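Flistau tall pantry cabinet, white, two doors. Review after nine months

Short version: good cabinet, bad instructions, shelf pins are garbage. Buy it if you have a wall to screw it to. Longer version below, typing this on my lunch so excuse the mess.

Background. Our kitchen has no pantry. It has a skinny closet by the back door that the water heater lives in, and that's it. So everything dry was on top of the fridge or in a tote under the table. Flour, rice, refill bags, pet food. Slumpy things mostly. Bags that won't stack and fall on you. 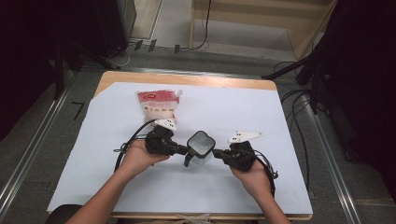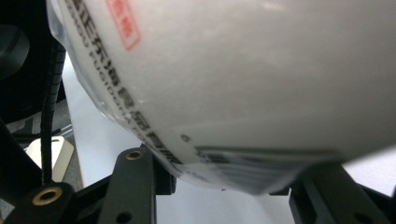 Bagged stuff. Red band along the top in the first one, close up of the printing in the second.

Had a guy out to quote a built-in. $1,373, doors not painted. No thank you. The Flistau was $247 from Skallgate with shipping on top, and shipping was not cheap, so look at the final number before you get excited.

Delivery

Two boxes. Came on different days, which the tracking page did not mention, so I spent an evening thinking they'd lost the doors. They hadn't. One corner of the bigger box was crushed and the back panel had a dent in it. Back panel faces the wall so I let it go. Emailed Skallgate anyway and they sent a form, I filled in the form, they sent the form again. Gave up.

Heavy. Get a second person for the stairs. I did it alone and my back let me know.

Putting it together

Allow an afternoon. The sheet says an hour, ha. Drawings only, no words, and the drawings are tiny and gray. Step with the cam locks is shown from behind, so if you are building it on its face like they tell you to, everything is mirrored. I put the left side on the right. Took it off again. The holes don't love being used twice, one of them is a bit chewed up now.

Things I wish I'd known:

Sort the screws first. There are two lengths that look the same in the bag and one will go straight through the door front. Ask me how I know. (There's a little white putty dot now. You can find it if you look.)

Do the door hinges while the doors are lying flat. The sheet has you do it standing up. Don't.

Leave the back panel nails till last and square the thing up before you hammer. Mine was out of square by a hair and the doors never met in the middle until I pulled half the nails and pushed.

Use your own screwdriver. The little bent key is fine for the key bolts but everything else is Phillips and there's no driver in the box.

Wall strap. It comes with one strap and a plastic anchor. I threw out the anchor and went into a stud. Please do this step, it's a tall narrow cabinet and with both doors open and weight up top it wants to come forward. We have a kid who climbs. Not optional.

Shelves and the pins

Shelves are good. Thicker than I expected, coated on both sides, and the front edge is sealed so a wet cloth doesn't swell it. Fifteen inches deep, which is deep enough for a cereal box turned sideways and not so deep that stuff goes to die at the back. My last one, an Orkthorpe, was way deeper and I found a jar of tahini in it that had moved house with us.

The pins though. Little clear plastic pegs. Two snapped in the first month, on the shelf with cans on it, around breakfast. Loud. Cans everywhere, dent in the floor. Swapped all of them for metal ones from the hardware store, few bucks, and it's been solid ever since. Flistau should just put metal ones in the box. It's such a dumb place to save money.

Bottom is a fixed shelf, doesn't adjust. Space under it is closed off with a kick board so you can't slide anything under there but crumbs find thier way in fine.

Doors

Soft close, and it really is soft close. The kid can't slam it and he has tried. The left one drifted down a little over the summer and I had to tighten the hinge screw. Quarter turn. Fine.

Handles are cheap looking. Thin chrome bars. I put on black Besson pulls I had left over from the bathroom and the holes lined up, lucky. Looks like a much nicer cabinet now. If you do nothing else to it, do that.

The inside of the doors is bare. No racks. My neighbor Roxana Inga has the same cabinet in oak color and she stuck wire spice racks on hers, and it works, but then you have to cut the shelf depth down or the racks hit. She didn't cut, she just keeps the front of those shelves empty. I'd rather have the shelf.

Storing bags in it, since that was the whole point

Better than the tote. Not perfect. Soft bags slide when the one next to them gets pulled out. What works for us is open bins, cheap ones, bags standing up in the bin like files. Heavy bags on the fixed bottom shelf only. Refill bags with caps go in a tray, they always drip eventually. Anything opened gets a clip and goes at eye level so somebody uses it up.

I tried matching jars for a week. Pouring everything into jars is a hobby and I already have a hobby.

Also get some kind of liner for the bottom shelf. Flour dust gets in the seam where the side panel meets and it's a pain to get out, I use an old toothbrush.

Smell

Yes. Strong the first couple weeks, that new furniture smell, and crackers picked it up. I'd build it and leave the doors open a good while before you put any food in. I didn't, we ate weird crackers. Gone now.

How it's held up

Went through a humid July and no swelling. Finish wipes clean, tomato sauce came off, turmeric did not (small yellow mark on the second shelf, my fault). One chip on the bottom corner of the right door from the vacuum, shows brown underneath. No sag in any of the shelves, and the can shelf is loaded way past what the sticker says it should be. Don't copy me on that.

Missing for me: a light, a shelf with a lip, one more shelf. You can order an extra shelf from Skallgate but it was out of stock when I looked in January and then I stopped looking. Had a board cut instead, painted it. Close enough white.

vs the Orkthorpe

People asked on my last review so. Orkthorpe is prettier, real wood doors, and came already put together. Also cost a lot more and the hinges squeaked from day one. Drawers stuck in wet weather. If it's going in a dining room where guests see it, maybe the Orkthorpe. For a kitchen where people are grabbing stuff at 6 a.m. I'd take the Flistau again.

Scores

Looks: ok, good with new pulls
Build: ok, bad sheet, took ages
Strength: very good after metal pins
Price: good, watch the shipping
Skallgate service: poor

Overall 4 out of 5. Would be higher if the pins hadn't dumped a shelf of soup on my foot.

Edit: someone asked does it fit under a low ceiling. You need extra room to tip it up if you build it lying down, so measure corner to corner on the side, not just the height. Mine cleared the light fixture by nothing. Take the bulb out first.

Edit 2: pins are the quarter inch size. Bring an old one to the store anyway and check.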